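How do I get my deposit back from a shared desk place that says the desk wasn't "returned to neutral"?
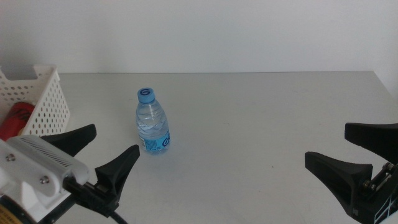

My end of the table, wall side. The white basket is on the left.

Posted by Yoga Sutanto
Friday, December 27, 2019

I rented a desk by the month at Savden, the coworking floor over the bakery in Veldale. Gave notice in November, paid through the end, handed in my key card. They're keeping $40 of my deposit because the desk was not "returned to neutral." I have read the agreement 2 times and the word neutral isn't in it. I asked what it means and got a link to the agreement.

The woman at the front desk was nice about it and said to "submit a dispute." The dispute form asks for my member login, which they shut off when I stopped being a member. Is it worth pushing on this, or do I let forty bucks go and tell the story at parties?

Purba_St_Tenant
Small claims!!! They count on people giving up. My cousin won against a gym that way and they had to pay his filing fee too. Don't let them get away with it.

Aisyah Wijaya
I managed the books for a place like this over in Tanness, so I've been on the wrong side of this conversation. Small claims is there if you need it, but you'd be giving up a morning, and a letter usually does the job.

Skip the form. Write to the billing address on your invoices, on paper if you can stand it. Put in your move-out date, the amount held, and one sentence asking which clause of the agreement allows the charge. Ask for an itemized list of what the money was spent on. Give them 22 days to answer and say what date that lands on, so they don't get to do the math in their own favor. Attach your photo and keep a copy of everything.

What happens next is that somebody in billing has to find the clause. If there isn't one, refunding you is less work than writing back. We refunded over half of these for exactly that reason, and I'm not proud of how the other ones got paid.

Check whether your agreement mentions "house rules" anywhere. Ours did, and the house rules lived on a sheet taped inside the supply closet. If "neutral" is written down at all, that's where I'd look. Ask them to send you a dated copy.

Yoga Sutanto
There is a house rules line. Page 2, under the parking map. Letter goes out Monday.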